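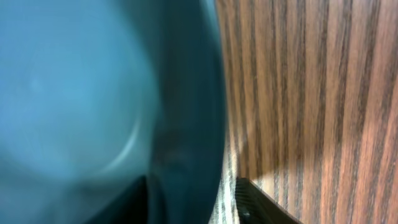 A teal-blue bowl seen at close range

The Sembiring Salt Works is a former brine salt works and underground salt store in the hill district of Lirkus. It was in use for several generations, first as a group of family wells and later as one company site with shafts and galleries. Commercial production has ended, and a part of the upper level is open to visitors.

Name

The works takes its name from the Sembiring family, who held the rights to the three oldest wells. In local speech the place is still called "the pans", after the flat iron pans in which brine was boiled. On older company papers the name is written Sembiring Brine and Rock Salt, although very little rock salt was sold from the site.

Geology

The salt lies in a thick lens between gray clay and a bed of gypsum. The top of the lens is not level. Under the northern wells it comes quite near to the surface, while on the southern side it drops steeply, and for this reason the southern shaft had to be sunk much deeper than the first plans foresaw. The deposit is mixed with thin bands of clay, and the miners gave these bands their own names, of which "blanket" and "dirty blanket" are still used in the guided visits.

Groundwater enters the lens from the north. It dissolves the salt slowly and rises in the wells as a strong natural brine. Before the shafts existed, this brine was the only thing the works used.

History

Early wells

The first wells were lined with oak and emptied by hand with leather buckets. Each well had a fixed number of boiling days in the year, divided among the families who owned a share in it. The shares could be inherited, rented or given as a dowry, and this made the ownership very complicated. A share book kept in the Lirkus district archive lists 491 separate entries for a single well, many of them for only a part of one boiling day.

Wood for the boiling houses came from the slopes above the village. When the near slopes were bare, logs were floated down the stream in spring, and the boiling season was moved to begin in late April, after the floating was finished.

Company period

The shares were bought together by the Clirkex company, which closed the family boiling houses and built one large house with six pans. Clirkex also sank the north shaft to a depth of 90 meters. From the bottom of it, galleries were driven into the salt, and fresh water was let in to make brine in closed chambers. The brine was then pumped up to the pans. This method, known as chamber leaching, needed fewer workers than cutting, but it left behind large rooms whose shape could not be well controlled.

Two of these rooms joined without warning in the ninth year of leaching, and water from one of them flooded the lower gallery. There were no deaths. The lower gallery was never fully pumped out, and its eastern end is still under brine.

The south shaft was started after the flood. It was meant to reach cleaner salt, and for some years it did, but the cost of keeping it dry was high. Block cutting was tried there with hand tools and later with a cutting machine. The blocks were sold mostly as cattle licks.

Decline and closing

The works lost most of its customers when cheaper sea salt began to arrive by rail. The boiling house was reduced from six pans to two, and the south shaft was given up. Clirkex sold the site to Trurker, a haulage firm, which used the upper galleries as a dry store for seed potatoes and paper. Small amounts of pan salt were still made for local cheese dairies until the last pan cracked. It was not replaced.

Underground layout

The mine has an upper level, a lower level and a short middle passage that miners called the stair, even though it is a ramp. The total length of the mapped galleries is 3722 meters. This figure comes from the survey led by Arif Pangaribuan and does not include the flooded eastern end. An older company plan shows a longer network, but several of the galleries drawn on it were probably planned and never dug.

The largest open room is the Wheel Chamber, named for the horse wheel that stood in it. The wheel itself is gone – only the center post and a ring worn into the floor remain. Next to it is a small room with benches cut in the salt, where the shift ate its meals.

Salt making

Brine was left to settle in tanks for two days before boiling. In the pan it was heated strongly at first and then kept just below the boiling point. A slow fire gave large flakes and a quick fire gave fine grain. The wet salt was raked to the sides, lifted into cone-shaped baskets and left to drain. The liquid that dripped out, called bittern, was sold to tanners.

Later use

A local trust took over the upper level from Trurker. Its first director, Imani Owino, had the north shaft relined and a second exit opened through the ramp. Visits are made in small groups from May to October, and the site receives 4000 visitors in a usual season. The boiling house is kept as a shell without a roof over its western half.

Research

The share books were studied by Faisal Pirzada, who argued that the families managed the wells as a common property long before the written rules appeared. Azlan Pillai has disputed this and holds that the early entries were copied at a later time and changed in the copying. Tirta Santoso's work on the timber trade supports the later date for at least two of the books.

See also

Brine well
Chamber leaching
Open-pan salt making
Lirkus district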